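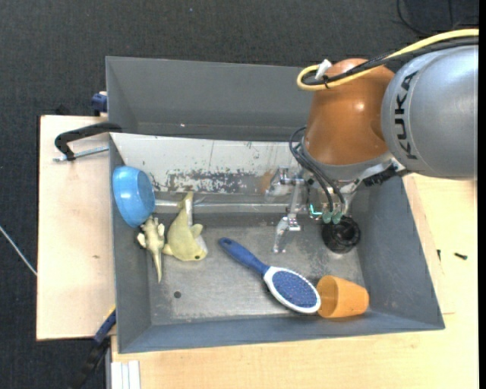 Elínborg Vestergaard wrote back that a mixed bin never stays mixed for long, as the small heavy things go to the bottom and the bowls ride up on top of them, and that we would do better to look at what the bin was made of before we worried about what went in it. We had asked for comments on our first plan, and this one changed the project.

Bins for Mixed Household Items and Toys
Project report, Taltcombe, 6/1/21
Radomír Hrnčiar and Savvas Raptis

1. What we set out to do

The first plan was to find the best way to store household items and toys together in one open bin. After the reply we split the work. Savvas took the contents and Radomír took the surfaces. The two parts share one question: what does a bin need to be like if plates, bowls, toys and odd bits of kitchenware are put in and taken out of it all day?

2. The bin

The grey bin is rectangular, with sloping side walls and a tall plain back. Its edges are worn and there are scuffs along the surfaces. The worst damage is on the off-white sloping panel, where the lower part is heavily chipped and a broad patch of paint has flaked away, showing dark grey material. There is also a small rusty-brown smudge on the right side of the panel. We tried to find out what had made it and did not succeed, so it is left out of the results.

Our first idea was that flaking would be worst wherever things were dropped from highest up. Kálmán Fekete thought sliding mattered more, and suggested testing both on spare board.

3. Surface tests

We painted offcuts of board in two ways. One set had a single coat of Lisora off-white straight onto the board. The other had a coat of Sial primer first, then the same top coat. Both sets were left to dry in the store cupboard, which was colder than we would have liked.

For the drop test, a metal spoon and a toy car were let go from a height of 300 mm onto each piece. For the sliding test, a bowl was pushed up and down the board by hand, 20 strokes at a time, with the rim touching the paint.

Dropping left small dents in both sets. It hardly ever lifted the paint unless the surface was already marked. Sliding the bowl dulled the paint evenly and did not lift it in the middle of the board at all. At the lower edge of the board it was different – once the rim had caught the edge, the unprimed paint started to come away in flakes, and each further set of strokes made the patch bigger. The primed pieces chipped as well, but the chips stayed small.

A weak point is that the pushing was done by hand and by two people. Savvas pushes harder. We swapped over halfway through each set to even this out, but a weight on a string would have been better.

4. Contents

For this part we put a mixture of bowls, cups, soft toys and building blocks into a plastic tub and asked classmates to find a named item. We did this over some seven sessions and wrote down what people did with their hands.

Most of them moved the bowls first. An upturned bowl hides whatever is under it, and a bowl the right way up collects blocks, so it was in the way either way round. Soft toys were found quickly even when they were mostly covered. Flat things against the side were missed more often than anything else, including by people who had put them there themselves.

Sloping sides helped a little with round items, which rolled back to the floor of the tub. They made no difference to flat ones. We only had one tub with sloping sides, an Orker one, so this should be read with care.

5. What we would change

A painted panel in a bin like this should be primed, and its lower edge should be rounded or covered with a strip. We would leave the sides sloping. Bowls could go in a separate shallow tray, although Eduard Hrnčiar pointed out that a tray has to be put somewhere, and in a small room it will probably end up on top of the bin.

6. Still to do

The strip has not been tried yet. We have a length of plastic edging to fit to the remaining primed boards, and the sliding test will be repeated on those with a fixed weight in October. The test boards are kept in the store cupboard, with the primed ones marked P on the back.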